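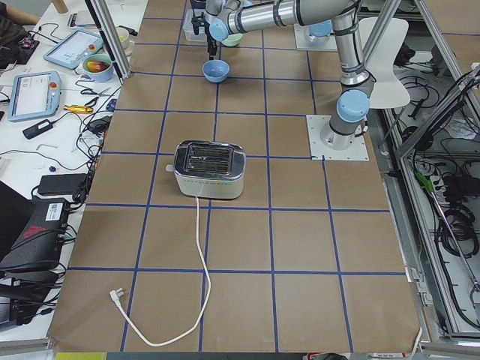 Photo: Prollora

**Prollora to open small-appliance and tableware workshop in Lenitz**

LENITZ, Jun 1, 2024 – Prollora will open a workshop for secondhand kitchen goods in Lenitz this June. The shop will take in toasters, kettles, bowls and plates, sort them, and sell them in sets to people moving into a first home.

The sorting tables are covered in paper and marked off with blue tape into squares. Each item gets a square of its own while it is checked. A two-slot toaster, for instance, is set down with its cord and plug laid out where they can be looked over. Bowls are sorted by size and color.

Prollora handled 1,084 items during a trial run at its Serov Street site. Of these, 37 were toasters. Nearly 60 percent of all items came from households clearing out a kitchen before a move.

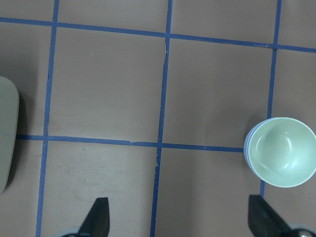 A light green bowl on a table marked with blue tape.

The new workshop has 20 sorting tables. Shelving was supplied by Qiu, which also fitted the sales room at the front of the building.

Goods may be dropped off at the side entrance during opening hours. Cords should be left attached, and bowls and plates should be clean. Prollora does not accept microwaves, knives or chipped glass.

Questions about bulk donations can be put to staff at the Lenitz front desk.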